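Archives > Bench Robotics List > Faults and Near Misses > March

Re: Left arm letting go over the bin
Posted Friday by Tonantzin Galindo

Print this message | E-mail this message to a friend

Hello everyone, and thank you for being so patient with me. I promised a proper write-up after my rather breathless note, and then the week got away from me the way weeks do.

> On our Hoekstra pair we get a drop every so often when the
> left arm is carrying something with a tail on it, a cord or a
> strap. The log says the grip was fine right up to the drop. Is
> anyone else seeing this? We swapped the finger pads and it made
> no difference. I'm starting to suspect the table.

I don't think it's your table! We have the same pair here at Vedside, running the Nerine scheduler, and I believe we've had the same fault. Our job is cable sorting: both arms work over one wooden top, and the cables and small boxed goods are supposed to end up in a teal bin on the left side. It's a friendly little task and I'm fond of it, which made it all the more upsetting when the left arm opened its fingers over the rim and then, a moment later, swung back across the middle while the right arm was still working there. They stopped with very little room to spare. I hit the stop button myself, and my hand was shaking a bit, I don't mind telling you.
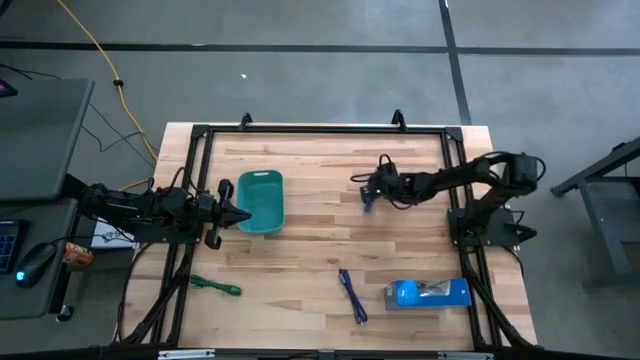 What we found in the logs

We had 3,237 cycles saved, and I read far more of them than I'd like to admit (with a lot of tea). In 746 of them the left arm had reported "grip held" after the fingers were already opening. Most of the time it doesn't matter, as the item is over the bin and falls where it should. But the scheduler takes "grip held" to mean the arm is still busy on the left, so it gives the middle of the table to the right arm. Then the left arm finishes its release, decides it is free, and heads for the next pickup. You can guess the rest.

So your log wasn't lying to you exactly, it was just behind. Ours was late by as much as 30 milliseconds on a good day and much worse when the scheduler was under load. A long item makes it worse again, and I think that's why you notice it with tails and cords. The braided cables are our worst offenders by a long way. They're stiff, they spring open when they're let go, and a loop can push on a finger just enough for the sensor to think something is still being held.
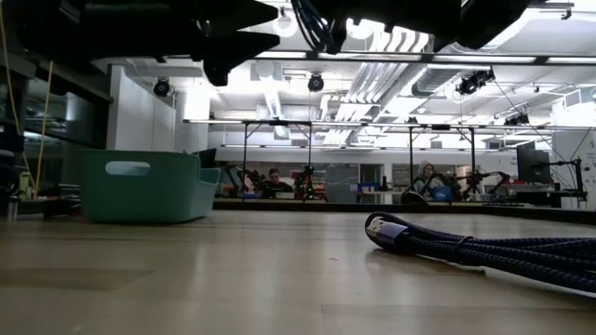
The braided cable and the bin, with the other benches behind.

I should say that we blamed the cable first, and wasted most of an afternoon tying the loops tighter. Tighter bundles did help a little, but please don't stop there as we nearly did. The fault is in the timing, and a tidy cable only hides it for longer.

What we've changed so far is quite plain. The shared middle of the table is now locked until both arms have reported their real joint positions, and the grip flag isn't used for that decision any more. We also dropped the travel speed after any release near the bin, and we wait for the fingers to read fully open before the arm may turn. It costs us 2 seconds a cycle. There was some grumbling at Randance, our sister shop, when I sent them the same settings, but they put them in, bless them.

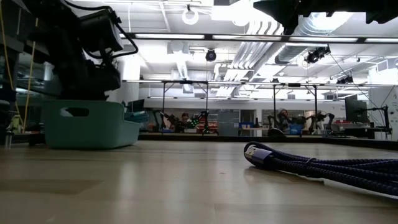
One more thing on the stop button, and then I'll let you go. Ours was on the far side of the desk, and I had to reach over the keyboard to get to it. Please go and look at where yours is before you run your pair again. If you have to lean toward the arms to press it, move it. I've asked for a second one on the opposite side of our table, and until it comes we keep someone within reach of the first whenever both arms are live.

I haven't proved that your drops and ours are the same fault. If you could send me the release times from a few of your bad cycles, along with the joint positions, I'll gladly line them up against mine over the weekend. Plain text is fine, and don't worry about cleaning it up. I'd also love to know which pads you ended up with, as ours are getting shiny and I'll have to order some soon anyway.

Warmly,
Tonantzin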